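Arm drops small plastic cup after a few minutes — gripper slowly opening?
Posted in Small Arms and Grippers
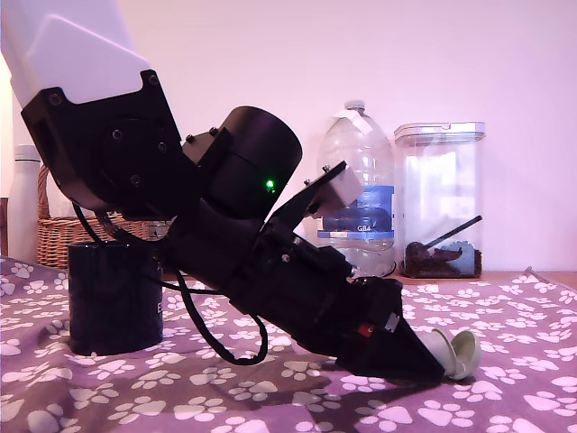

Gripper holding the small cup just above the cloth, green light on at the motor.

Meinir Humphreys

I have a fault I can't pin down and would like some ideas before I take the gripper apart.

The job is simple. The arm picks up a small hollow plastic cup by its tip, lifts it a little way off the table, holds it there, then moves it across and sets it down. I am running it on a table at home with a cloth over it. The program is called Fliveck in my notes, if I refer to it later on.

For the first few runs it is fine. After that the cup starts to slip during the hold. It doesn't fall straight away. It tips, slides towards the ends of the fingers, then drops. Last night it dropped on 2 runs before I stopped.

The position reading for the fingers is 2476 when it first closes on the cup. By the time it drops the reading has gone down by more than 50, and on my set-up down means opening. The commanded position doesn't change. No error is shown and the green light stays on the whole time.

What I have tried so far:
New finger pads. No difference.
Moving the arm slower. No difference.
Switching off, leaving it through lunch and starting again. Fine for a few runs, then the same.

The grip force limit is set to 445 in the config. I copied that from an older set-up and can't say I know what the units are. The cup weighs next to nothing so I can't see that it is being overloaded.

Is this a worn gear or a setting? I would like to know before ordering parts.

Rommel Policarpio

Sounds like heat to me. The fact that it behaves after a rest is the clue. When you tell the fingers to close further than the cup will let them, the motor keeps pushing the whole time it is holding. It warms up, and some controllers cut the current back quietly without raising an error. The fingers then get pushed open by whatever spring there is in the cup and pads. A worn gear would not usually get better over lunch.

Log the temperature and the current along with the position. If the current steps down shortly before the position starts to move, you have your answer. If your motor doesn't report temperature, a cheap stick-on thermometer on the casing will do. Switch off and unplug before you put your hands near the fingers, even if it seems to be doing nothing. One that has cut back can return to full force when it cools, and I have had a pinched thumb from that.

To fix it, close until the position stops changing, then set the target only slightly past that point. With a light hollow cup you need very little. At the moment I'd guess you are asking for fully closed.

Check where the cable goes into the gripper too. If it pulls tight at one end of the move, a poor connection can look much the same.

Shiela Lacson

Had this on mine, it was the pads. Try different pads.

Maribeth Barredo

She says she changed the pads.

I agree with Rommel about logging the current, but I would look at that 445 first. On the Relmont boards I use, the limit is a plain number with no unit, and the same figure gives a very different squeeze on a different motor. Drop it by 50 and run it again. If the hold lasts longer with a lower limit, it is heat. If the cup slips sooner, put it back and look at the gear.

Meinir Humphreys

Thank you. I was sending fully closed, yes. I will log the current this evening and try the lower limit after that, one change at a time, and post the readings.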